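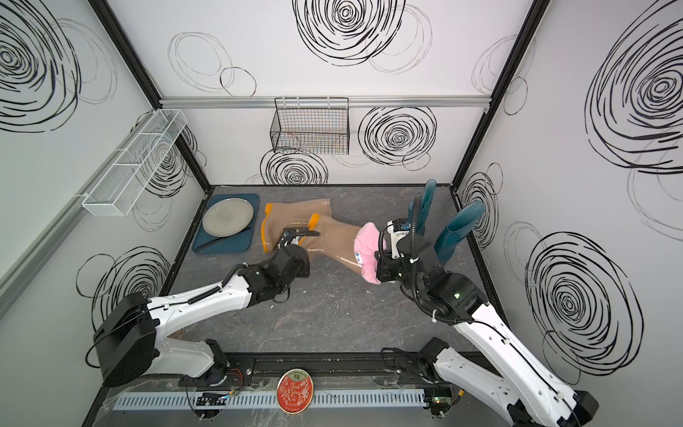 **mudlark60:** anyone else's rent going up in Harora? mine's 1,020 starting March, got the letter in January. no repairs, nothing

**tinroof:** same landlord? Bergmann did this to us too. sign it, cheaper then moving

**mudlark60:** not signing yet – heater's been out 2 weeks

**plumcart:** disagree w/ tinroof. ask for it in writing first, they backed off on mine 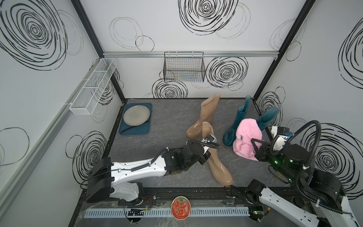
**kettle_b:** how much notice do they have to give?

**plumcart:** 60 days on my lease, check yours

**tinroof:** mine says 30. so good luck wiht that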